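磁带里的空气声：一家即兴音乐再版厂牌的母带工作

Flernari 是一家只做即兴音乐与自由爵士再版的小厂牌，目录里现有67个条目，多数录音完成于七十年代，原版为私人压制的黑胶，印量很低。厂牌的母带工程师同意谈谈转录与修复流程，条件是不署名。访谈在其家中的工作间进行，时间是下午三点到傍晚。

谈话从音源开始。工程师把音源分为三级：第一代母带、安全拷贝、黑胶翻录。“第一代母带能拿到的不到一半。剩下的要么磁带已经遗失，要么持有人不肯寄出。安全拷贝的问题是高频，每复制一次，镲片的泛音都会损失一层，这一层补不回来。”

最近完成的是《Jaddale》，一张萨克斯、低音提琴与鼓的三重奏现场录音。原始载体是7盘四分之一英寸开盘带，其中两盘的黏合剂已经水解，播放时磁粉会脱落在磁头上。处理办法是低温烘烤，之后必须在短期内完成转录。“烘烤只是争取时间，磁带本身没有修好。我一般只安排一次完整播放，所以方位角要在播放之前调准，调整时用带头的测试音。没有测试音的，就找一段镲片比较密的地方，看两个声道的相位。”

转录采用24位、96千赫，不加任何处理，先存档，再另开工程做修复。工程师对降噪持保留态度。《Jaddale》的底噪偏高，低音提琴独奏段落里能听到场地的通风声和台下的杯碟声，这些都留下了。

“自由爵士的动态范围大，弱奏常常贴着底噪走。降噪算法分不清气声和嘶声，萨克斯手换气、按键、簧片漏气，在频谱上与磁带噪声重叠得很厉害。处理过头以后，乐手像站在棉花里。我只去掉50赫兹哼声和明显的剪接爆点，其余的宁可不动。” 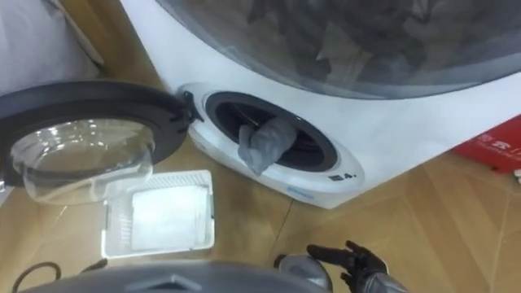

关于转速

开盘机的转速误差是另一个常见问题。《Jaddale》的第三盘比其余各盘快了将近四分之一个音，推测录音中途换过机器。现场没有钢琴，也就没有固定音高可供对照。工程师的做法是测量电源哼声的频率，以它作为基准反推转速，再用低音提琴的空弦音核对。

“哼声比人可靠。提琴手演到后半场，琴弦会走音，空弦只能当旁证。两个数据对不上的时候，我以哼声为准。”

早年的黑胶版没有做过这项校正，B面因此偏快。有乐迷习惯了旧版的音高，来信认为新版拖沓。厂牌在内页里列出了校正前后的数值，没有另作回应。

关于刻片与曲目切分

再版分黑胶与数字两种格式，黑胶首批压制2,000张。现场的两段即兴都超过二十五分钟，旧版为了放进单张唱片，在每段中间做了淡出。新版改用双张，每面控制在十八分钟以内，两段即兴各占一张，翻面点选在鼓独奏之前的停顿处。

“每面时间越长，槽距越窄，电平就得往下压。低音提琴的拨奏在内圈尤其吃亏。改成双张以后，刻片电平提高了2.5分贝，内圈失真也在可以接受的范围内。”低频在150赫兹以下合并为单声道，避免唱针纵向位移过大。数字版保留原来的声场，不做合并，也不使用限幅器。因此两种格式的母带是分别制作的，听感有差异属于正常情况。

试压片听过两轮。第一轮的C面有周期性的噗声，转速对应每圈一次，判断是模具问题，退回重做。第二轮通过。

关于下一张

下一个项目是《Heywood》，一份小号与两组打击乐的录音室录音，由 Gorum 录音室保存。音源为第一代母带，附有完整的轨道记录单，但记录单上的曲序与磁带上的顺序不一致。工程师目前倾向于按磁带顺序发行，把记录单原样印在内页。

“剪接是七十年代的人做的，刀口还在带子上，胶带有些干了，要逐个换。换完再谈曲序。”

《Heywood》预计十二月交付刻片，数字版同月上线。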